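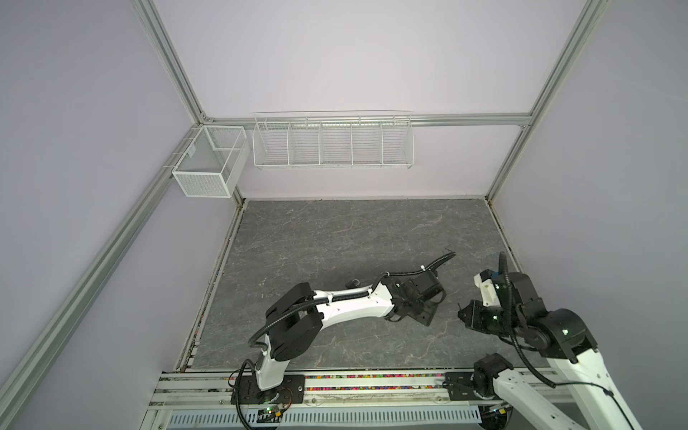 Open day at the Bokgate unit in Fondville, Fri 24 December. Thread of notes, mostly for people who asked what the two-arm cells are like up close.

Six cells in one room, all built to the same Jemov drawing. Aluminium extrusion, pale panels, both arms bolted to the front rail. Short reach to the middle of the table, longer to the back baskets.

The demo task was sorting small parts into a wire shelf with five compartments. 139 parts, 13 put in the wrong place. They left the tally on the screen all morning, which I appreciated.

Cable routing is external — corrugated conduit along the links, held with cable ties. Easy to replace. I asked about wear at the elbow and was told they swap it every 500 hours.

Handover from one gripper to the other is the slow step. Both arms stop, one closes, the other opens. Mudaliar supply the control software and say a faster version is due in April.

No answer on price. Parking is behind the building, entrance on the canal side. The next open day is not on their site yet — will add it to this thread when it is.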